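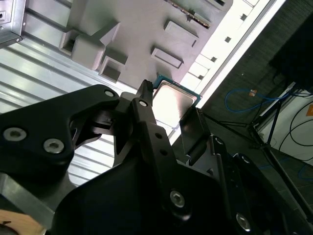

Ticket: audiobook keeps jumping back to chapter one
Opened by Darlene Gosselin, March 7, 2024

Hi again! I'm listening to The Larnmont Letters (a creepy old-house mystery, so good) in the Cavel app, and every time I close it I lose my place. I was 80 minutes in last night, right when the sister finds the locked trunk, and this morning it was back at the opening credits. Argh!

Tried so far: signed out and in, deleted the download and got it again, turned off the sleep timer. Same thing. My other books are fine, even the 400-page one I'm reading on there.

Update: Waqas Arain wrote back and asked me to switch off "sync across devices" on my old tablet. Did that, closed the app twice, and it kept my spot both times. He's leaving the ticket open till I finish chapter nine.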